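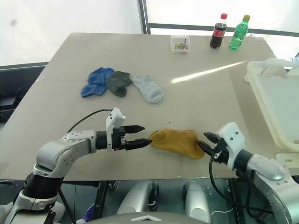

Raimonds wanted to know why the checklist asks for a cable look before every block when the arms haven't been moved since the last one. Fair question, and I'm putting my answer in the cable line so it stays with the sheet.

Station check, sock sorting, Lill table
Revised August 2019
Fill in before the first episode, then again after lunch. My comments go under each line, add yours below mine if you disagree.

1. Emergency stop pressed and released, both arms drop out and come back
OK
Do it with the arms parked, please! I did it once mid-reach back in February and spent the next half hour re-homing the left one.

2. Cables at wrist and forearm, full travel, no snagging
OK, with a remark
So, Raimonds: the arms may sit still overnight but the loops don't always stay where you left them, especially after somebody has leaned in to fix a sock. The right one hangs in a long loop past the near edge of the table. Run that arm all the way out and all the way back and watch the loop the whole time. If it touches the table edge anywhere, stop and re-clip.

3. Gripper fingers, both pairs: tips straight, nothing caught between them
OK
Sock fuzz is the thing to look for. I go over the fingers with a dry brush and I check the pads with a flashlight (the Tallano pads show wear sooner than the old ones did, at least in my hands).

4. Sensor mounts tight on both grippers
Left OK, right a quarter turn loose, tightened
Please don't crank these down. Snug is fine. If you do move a mount, even a hair, rerun the calibration and write it here, or whoever trains on the data will be scratching their head over a shift in the middle of a batch.

5. Work area
Pass, with remarks
We've got the yellow sock up front between the two grippers, and the blue, olive-gray and pale gray ones waiting behind it, well clear of both arms. I like that spacing and I'd keep it. The soda bottles at the back are standing up, and they have to be standing up for a pass. Caps on tight, too. A knocked-over cola is a cleaning job for the whole station.

6. Light
Marginal
Sun comes across the right side of the table in a bright diagonal stripe and bounces off the finish. I don't want it gone completely, a bit of variety is good for the model, but write "sun on table" in the episode notes so it can be sorted out later. If the glare gets onto the sock you're grabbing, wait a few minutes or switch sides.

7. Operator position
OK
Feet clear of the stand legs, sleeves rolled up, hair back. Second person within reach of the stop button whenever anyone's hand goes over the table. No exceptions for "just nudging it."

8. Recording
OK
We're at 493 accepted episodes out of the 1875 that Hestelard asked for, with 53 thrown out so far. Most of the rejects were dropped grasps that got cut short, and I'd really rather you let those run! A fumble and a second try is a useful example. Only toss it if the recording itself is broken or somebody reached in.

9. Disk space and clock on the Billia recorder
OK
Clock was seven seconds off. Reset it.

Open items
Spare clips for the right cable, on order.
Shade for the window, still waiting on an answer.
Item 4, look at the right mount again after the next block.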